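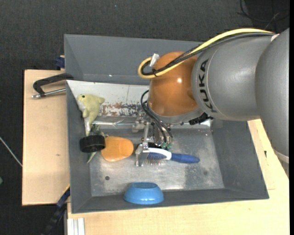
How to test a picking arm on household clutter

By Amra Dervishi

People ask me whether a robot can tidy a playroom or empty a junk drawer yet. The short answer is no, but picking single things out of a mixed bin is the part of the chore you can test in a shop today. These are the steps we use at Undinholm.

1. Fix the bin in place. Clamp it to the bench on at least one side. If the bin slides when a finger touches the wall, every pick after that will be off.

2. Choose ordinary things. Mix hard and soft, dull and shiny. A grooming brush, a bowl, a plush toy and something with a screw lid make a good start. Leave out anything sharp or heavier than the arm's rated load.

3. Drop the items in and leave them. Do not lay them out neatly. A bowl resting upside down is a fair problem, and so is a brush lying on its side with the handle pointing away.

4. Check the hoses and cables. Move the wrist slowly through its full turn by hand control. Cables should have enough slack to follow the wrist and should not hang where they can catch on the bin.

5. Run at low speed first. Keep one person at the stop button. Stojan Ionescu ran our first 64 picks this way before we let the arm go faster.

6. Count only clean picks. The item has to come up, clear the wall and land in the second bin. Write down a dropped item as a miss even if it falls in the right place.

7. Mix the bin again after each round and repeat. Small runs tell you very little. Our last full run was 1000 tries, with 895 clean picks.

What to expect

Handles are easy when the gripper can get a finger on each side. Thin plastic is hard for the camera to see. Soft toys lift well but often drag a neighbor along. Anything tight against a wall may have to wait until the items next to it are gone.

A person still has to bring the bin, sort out jams and put things away on the right shelf. For a shop that packs mixed goods, the arm may be worth a trial now. For a home, I would wait.

Valbona Babić keeps our blank score sheet. Write to her at Undinholm for a copy.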